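The Load Forecast

Gudrun Brekke started at Multeck in October, on the fourth floor, in the office that looked over the rail yard. 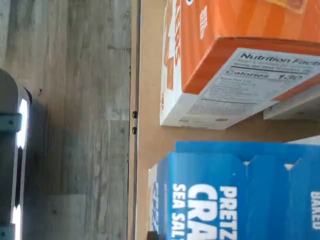 1. Hasedwood

Her first job was the Hasedwood file. The town of Hasedwood wanted to know how much power it would need in ten years, and the utility, Droltora, had already told it. Droltora said the peak would be 600 megawatts and that a new gas plant would cover it.

Gudrun's job was to check the number. She had a spreadsheet with 3000 rows and a desk by the radiator.

"Start with the mill," said Bozkurt, who had the desk across from hers. "Everyone forgets to take the mill out."

She looked. The paper mill had closed two winters ago. In Droltora's forecast it was still running three shifts and growing a little each year.

2. The call

She took the mill out and the peak dropped by some 50 megawatts. She ran it again after lunch and got the same answer. Then she called the utility.

The man in planning was polite. He said the mill might reopen.

"Has anyone said it will?"

"Not in writing," he said.

She wrote that down, with the time – 3:40 in the afternoon. He asked if she was new. She said she was. He told her his wife had worked at the mill for most of her life, in the finishing room, and that they still drove past it on the way to her mother's. Gudrun didn't write that down.

3. Draft

The report took her the rest of the month. Bozkurt crossed out her adjectives. The word "unreasonable" became "unsupported," and a paragraph on page nine went away altogether. She argued for one sentence about the closing and he let her keep it, in a footnote.

On the evening it was due she stayed to check the page numbers. A freight train was being put together in the yard, car by car, and she could feel each one through the floor. At ten past seven she sent the file, put on her coat, and went back once to turn off the radiator.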